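The Grid

Cherry Mae Evangelista had been in the Grivport hall since seven in the morning, and she already had blue tape stuck to both elbows. She didn't mind a bit. The big table was hers for the whole of February, the brown paper had gone down in one go without a single bubble (a first!), and now she got to do her favourite part, which was ruling it up into squares.

"You could just draw the lines," said Vasilis Stojanović from the doorway. He had a flat white in each hand and nowhere to put them.

"Tape's better. You can feel tape with your sleeve."

He came over and looked. He'd been roped in because he owned a long ruler, and because his sister had told him he needed to get out of the flat at 461 Kramer Street before he turned into a piece of its furniture. He hadn't known it would be a game. He'd thought it was a mural.

It was a game, and it was called Candura, and Cherry Mae had been carrying it around in her head since she was 13. Every square was a place. You didn't know which place until something landed on it, and then everyone playing had to agree what it was. A rubber could be a ferry. A peg could be somebody's aunt. She had played it on the kitchen lino with her cousins, and on the back of a Zirkono biscuit carton, and once, gloriously, on a tennis court with real chairs.

"So what are the pieces?" Vasilis asked.

She tipped her pencil case upside down.

Out came the lot, green caps and purple caps and a glue stick that had lost its lid years ago. He laughed out loud, which she'd never heard him do, and put the coffees on the floor so he could have a proper look.

"The highlighter's a canoe," he said straight away. "Obviously."

"Obviously! Whose canoe?"

He thought hard about it. Outside, a truck was backing up to the bakery, beeping and beeping. "A bloke who fixes clocks. He's paddling home and he's had a terrific day."

Oh, she loved that. She loved it so much she had to walk a lap of the table. Most people started with a war, or treasure, and you had to wait ages for them to get around to someone going home in a good mood.

They gave the far rows to the mountains, and the big squares along the near edge to the sea, and they argued happily over the middle. Cherry Mae wanted a town there. Vasilis wanted a river wide enough that you had to shout across it. They settled on a river with a town that shouted, and she wrote that on her wrist so she wouldn't forget.

"And the cup?" he said.

"The cup's the lighthouse."

"In the mountains?"

"Where else would you see it from?"

He couldn't fault it. The cup was pink and you could see the light come through it, and once it had something purple poking out of the top it looked more like a lighthouse than plenty of real ones she'd visited. The clock man would be able to steer by it the whole way down.
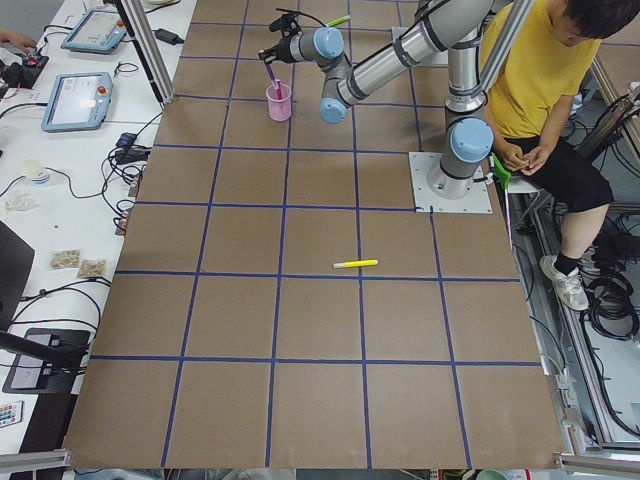
Second Turn

By three in the afternoon the coffees were stone cold and the clock man had a name, a bad knee and 50 cents owing to the shouting town. Vasilis had rung his sister and told her to come down after work and bring anything small.

"How small?" she'd asked.

"Small enough to be a goat," he'd said, and hung up, and gone looking for more tape.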